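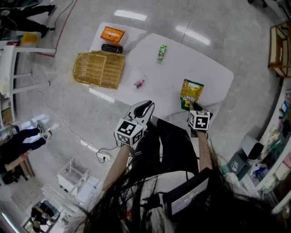
Handgreifer-Station Nendonov: Einrichtung und Pflege

Diese README gilt für den Aufnahmeplatz mit den beiden Handgreifern. Sie beschreibt Aufbau, Kalibrierung und die Wartung, die zwischen den Sitzungen anfällt. Die Auswertungsskripte liegen im Repository Girnisura und haben eine eigene Anleitung.

Stand: August

Umfang

Bisher 1.584 Aufnahmen, davon 1.363 nach der Prüfung freigegeben. Die übrigen bleiben im Ordner rejected und werden nicht gelöscht. Aufgabe ist das Greifen und Umsetzen von Alltagsgegenständen auf einem weißen Tisch: Chipstüte, Fernbedienung, Taschentuchbox, geflochtener Korb, kleine Päckchen.

Aufbau

Jeder Greifer trägt einen weißen Würfel mit schwarzen Markern. Der Würfel muss fest sitzen. Lässt er sich von Hand drehen, Schrauben nachziehen und neu kalibrieren. Das Kabel so führen, dass es beim Strecken des Arms nicht spannt. Der kleine Bildschirm auf Brusthöhe wird vor den Greifern eingeschaltet, sonst meldet die Software Prando kein Gerät.

Kalibrierung

1. Beide Greifer ganz öffnen, Nullpunkt setzen.
2. Ganz schließen, Endwert setzen.
3. Jeden Würfel langsam vor der Kamera drehen, bis alle Seiten erkannt sind.
4. Testaufnahme mit 380 Bildern machen und mit check_pose prüfen.

Fehlen in der Testaufnahme Posen, zuerst die Marker abwischen. Bei Spiegelungen der Deckenleuchten den Standort wechseln und Schritt 3 wiederholen.

Pflege

Markerflächen mit trockenem Tuch reinigen, kein Alkohol. Die Aufkleber lösen sich sonst an den Ecken. Backen auf Abrieb kontrollieren. Ein Satz hält bis zu 140 Aufnahmen mit Folienverpackungen, bei glatten Gegenständen deutlich länger. Nach einem Backenwechsel gelten die alten Endwerte nicht mehr.

Bekannte Probleme

- Lange Haare können ins Kamerabild fallen und Marker verdecken. Vor der Aufnahme zusammenbinden.
- Links und rechts vertauscht: Stecker am Rechner tauschen, nicht in der Konfiguration ändern.
- Die Öffnungsweite springt beim Loslassen kurz auf null. Wird im Export gefiltert, in den Rohdaten bleibt es stehen.

Ersatzteile

Backen und Würfel liegen in der Kiste Jayawardena. Entnahme bitte in parts.csv eintragen.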